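Tralwood Short-Term Equipment Loan – Frequently Asked Questions
Last revised July 3, 2024

These answers cover loans of manual wheelchairs, walkers, transfer boards and shower chairs from the Tralwood and Wasport counters. Power chairs and hospital beds are handled under a separate agreement and are not covered on this page.

Who can borrow equipment?
Any adult with a current address in Tralwood, Wasport or Orbridge. A borrower may collect on behalf of someone else, but the name on the agreement must be the person who will be responsible for the item. Proof of address is required at the first loan only. A referral from a clinic is accepted but is not needed.

How long is a loan?
The standard period is 10 weeks. One renewal of the same length is allowed if no one is waiting for that size and type. Renewals must be requested at least 7 days before the due date. After the renewal ends, the item has to come back even if the borrower intends to apply again.

Is there a fee?
There is no rental fee. A refundable deposit is taken by card at pickup. The amount depends on the item and is printed on the first page of the agreement. Deposits go back to the card that was used, and a return made at either counter is treated the same way.

How do I choose a seat width?
Measure across the widest part of the hips or thighs with the person seated on a firm surface, in the clothing they normally wear. Add one inch on each side. A seat that is too wide makes it hard to reach the push rims and encourages leaning to one side. A seat that is too narrow puts pressure on the outer thigh. If the measurement falls between two sizes, tell the counter staff the intended use, such as mostly indoors or mostly being pushed by someone else.

How do folding chairs collapse, and how do I open one?
Most of the manual chairs on loan have a cross-brace under the seat. To fold, lift the footrests, remove any cushion, then pull up on the middle of the seat fabric, front and back. To open, tilt the chair slightly toward you and press down on the two seat rails with flat palms. Do not curl your fingers around the rails while pressing, as they can be pinched against the side frame. Do not fold or open a chair by its armrests.
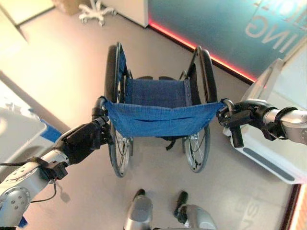

Shanthi Selvanayagam wrote in to add that the brakes on her loan chair were easier to set after it was fully opened, and asked that the order be stated. The order is: open the seat, set both brakes, lower the footrests, fit the cushion. Before anyone sits down, swing the footrests up again.

Can the chair go in a car?
A folded chair fits most trunks lying on its side. Remove the footrests first and keep them together in a bag. The chairs we lend are not rated for use as a seat in a moving vehicle. The passenger must move to a vehicle seat, and the chair must be stowed where it cannot slide forward under braking.

What should I check each week?
Check the tires, the brakes, the front casters and the upholstery. Pneumatic tires should be filled to the pressure printed on the sidewall; soft tires also make the brakes less effective, because the brake shoe no longer presses firmly on the rubber. Casters should spin freely, with hair and thread removed from the axle. Upholstery should be inspected where it attaches to the frame. Tearing around a fastener, a missing fastener or a frayed seam means the chair should be exchanged.
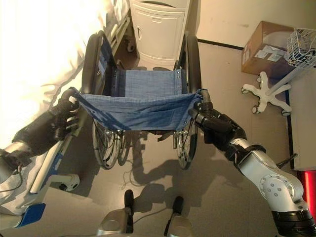

Denim-like sling seat on a manual wheelchair.

Is some sag in a sling seat normal?
Yes. Fabric seats stretch with use, and a slight dip is present even in new ones. A deeper dip rolls the thighs inward and tilts the pelvis. For anyone sitting more than two hours at a time, we recommend a cushion with a solid base. Cushions are lent separately and have their own line on the agreement. A folded blanket or bed pillow is not a substitute.

How do I clean the equipment?
Wipe metal parts with a damp cloth and mild soap, then dry them. Fabric can be sponged with the same solution. Do not use bleach, and do not use a pressure washer or garden hose – water forced into the wheel bearings shortens their life considerably. Do not apply spray lubricant to the brakes. Shower chairs should be rinsed after each use and left to dry with the legs off the floor of the tub.

What technique should I use on curbs and ramps?
Going up a curb, approach it head-on, tip the chair back with the foot lever, set the casters on the upper level and roll the rear wheels up against the edge. Going down, turn around and back the chair off slowly, rear wheels first. On a steep ramp, also go down backward.
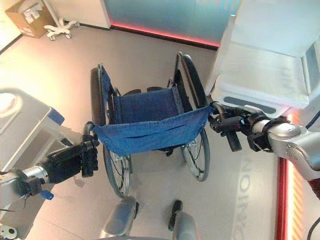

Before each of these maneuvers, confirm that the handle grips do not twist or slide on the tube. A loose grip can come off under a straight pull. Loose grips are replaced at the counter at no cost, usually while you wait. Do not reattach one with household glue or tape.

Something broke. Who do I contact?
Call the Wasport workshop at extension 166 and ask for Ihor Yurchenko or Zineb Alaoui. Have the item number ready; it is on the agreement. Normal wear is not charged. Damage from a modification, including drilled holes and added hooks, is charged against the deposit.

Can I donate a chair I no longer need?
Donations are accepted at the Macedo Street entrance in Tralwood by appointment with Kelly Tavares. We take folding manual chairs with both footrests present. Recalled models are refused. There is no intake in January, when the stockroom is closed for inventory.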